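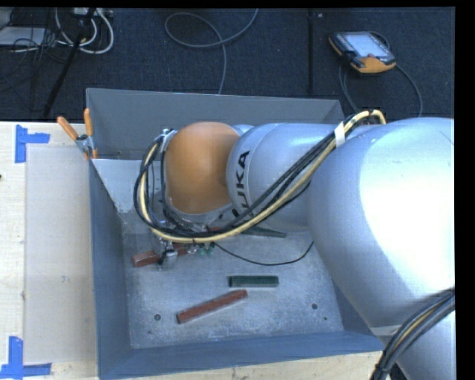 How bar-shaped blocks settle in an open bin

Student project report, Moltlow College
Submitted 6th January

Summary

This project looked at how long rectangular blocks come to rest in an open metal bin, and whether the way they are put in changes how they lie. Two ways of filling were compared: tipping all the blocks in from a carton at once, and dropping them in a few at a time. Blocks dropped in a few at a time lay flat more often and left fewer gaps. The side walls had more effect than we expected. The colour of the blocks made no difference.

1. Background

Small parts are often stored loose in bins. Parts that are nearly round spread out evenly, but long ones bridge over each other and leave holes underneath. This matters when deciding how many parts fit in a bin, and when someone has to pick one out without disturbing the rest. The topic came from a packing exercise in July, when our group filled two cartons with the same parts and could only close the lid on one of them.

2. Materials

The bin is grey metal with an open top. Its floor was already scuffed when we got it and we left it that way, as a polished floor would not be typical of a bin in use. It stood on a pale wooden tabletop for the whole project.

The blocks are elongated and rectangular, in two colours. They were supplied by Bosance and are 125 mm long, 24 mm wide and 18 mm thick. One of the colours is a reddish-brown. We asked for two colours so that the first blocks in could be told apart from the later ones.

Angles were read from overhead prints with a protractor and entered in a Zoneo spreadsheet.

3. Method

Before each fill the bin was emptied and the floor wiped with a dry cloth. In the tipped fills, the carton was held level with the rim and turned over in one movement. In the staged fills, small handfuls were let go from the same height over the middle of the bin. We did not shake or tap the bin afterwards.

For each block that could be seen we noted whether it was flat on the floor, resting on another block or leaning on a wall. We also measured the angle between its long side and the front wall. Over the whole project this gave 2,702 angle readings. Blocks hidden by more than half their length were left out.

4. Results

Tipped fills tended to form a heap on the side away from the carton. Blocks in the heap mostly pointed the same way, and many had one end raised. The other side of the bin was thinly covered, with patches of bare floor.

Staged fills were flatter. Blocks in the middle lay at all angles, with diagonal ones the most common among those we could see clearly. Blocks close to a wall were usually parallel to it. We think they slid down the wall and turned as they landed, though we only recorded the final positions.

Blocks standing on their narrow edge were rare in both kinds of fill and nearly always had a wall or another block holding them up.

We compared the two colours separately in the staged fills. The first colour in was more often flat on the floor, as would be expected. When we swapped the order the result swapped too.

5. Problems

The early readings were taken by two of us and did not agree well. The difference was in how we judged the front wall line on the prints. We drew the line on every print in pencil and repeated those readings.

Glare on the metal made some block ends hard to find. Moving the desk lamp helped a little. Some blocks also picked up chips at the corners, and we replaced these when the damage was easy to feel with a thumb.

The heap in the tipped fills depends on how fast the carton is turned, and we had no way of controlling this.

6. Conclusions and further work

For long blocks in a bin of this shape, filling in stages gives a flatter layer. The walls line up the blocks next to them, so results from a small bin should not be applied directly to a large one.

The next step would be to repeat the staged fills in a wider bin with the same blocks. Tiwari list a suitable one with the same depth. A rubber mat on the floor of the bin would also be worth trying, to see whether blocks still slide after landing.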